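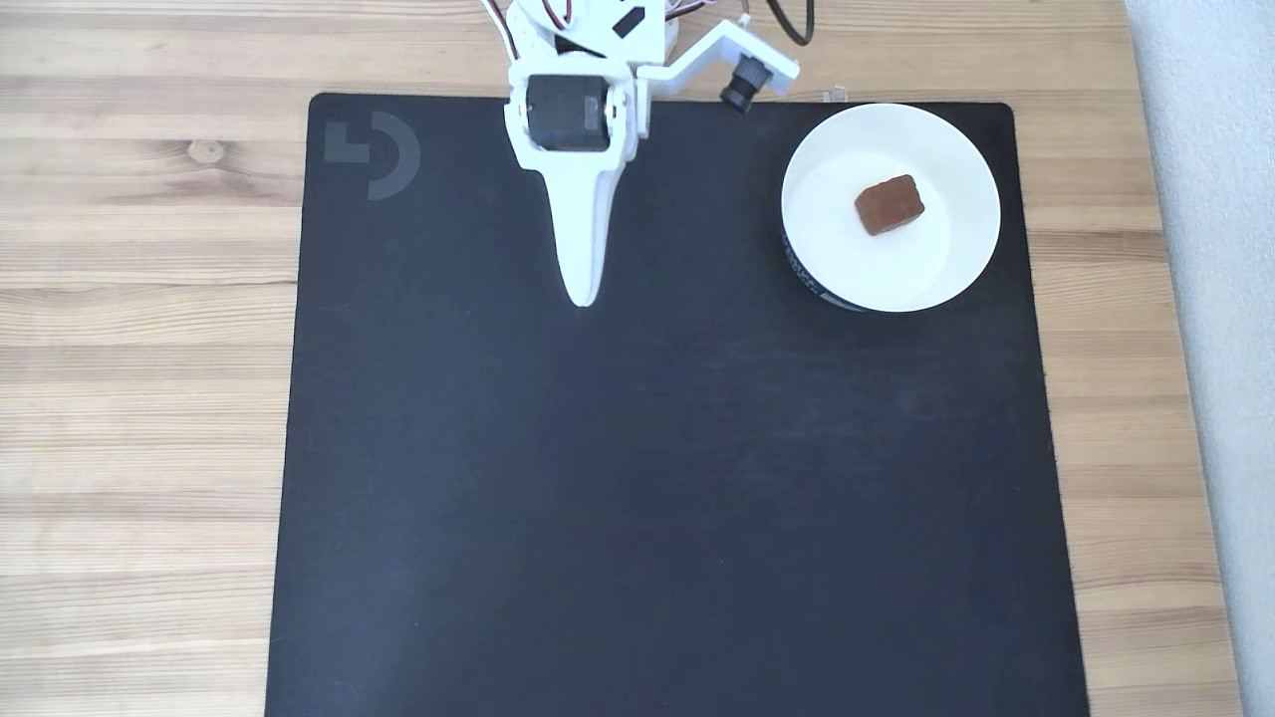 So where did the Flillside orchard money go this quarter? Mostly into the ground – 286 young apple trees, the stakes to hold them up, and a deer fence that cost more than the trees did.

Getachew Gudeta ran the planting crew and had the top two rows in before the rain caught us. The lower rows went slower, as it's all clay down there and the auger kept jamming. We lost 12 trees to voles over the winter (grr!) and I've put in for replacements from the Greno nursery, same rootstock.

Money so far: we've spent $2777 of the grant, and there's $500 set aside for mulch that I'd like to carry over to September if that's all right with you. Raimo Pitkänen has the receipts and will send them separately.

The school visits were a real treat! The kids from Gebretsadik Hall picked names for their row and painted the signs, and two families have asked about helping with pruning. I said yes before they could change their minds.

Still to do: the gate latch, the water line to the bottom corner, and a decision from you on the second pear variety. I'm leaning toward the early one.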